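Gullcombe Town Library Will Open on Sundays Again

April 6, 2023

The town library of Gullcombe will open its doors on Sundays from next month, after a break of three years. The decision was made by the town council on Tuesday evening, with 6 votes for and two against.

The Sunday opening was stopped in 2020, when the library had not enough staff for the whole week. In January the library asked its readers which hours they would like to have. It received 125 answers, and 64 of them put Sunday afternoon in first place. Many people wrote that they work in Lirkard during the week and come home when the library is already closed.

On Sundays the building will be open from 11 in the morning until four in the afternoon. Readers can borrow and return books, use the computers and sit in the reading room on the second floor. The children's corner will be open as well, but there will be no story hour on that day for now.

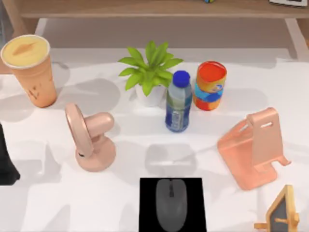 The bus company Bastach has told the council that its Sunday line from Lirkard will make a stop on Quezada Street, in front of the library. Until now the bus passed this street without stopping, and passengers had to walk back from the market square. The price of the ticket stays the same.

The two council members who voted against the plan said that they are not against the library, but they worry about the cost of heating in winter. The council will look at the numbers again in the fall and then decide if the Sunday hours can continue through the cold months.

The library is also looking for two part-time workers for the weekend. Experience with the public is welcome, but a library diploma is not required. Applications can be left at the front desk until the end of this month. Library cards remain free for all residents of Gullcombe, and old cards from before 2020 are still good.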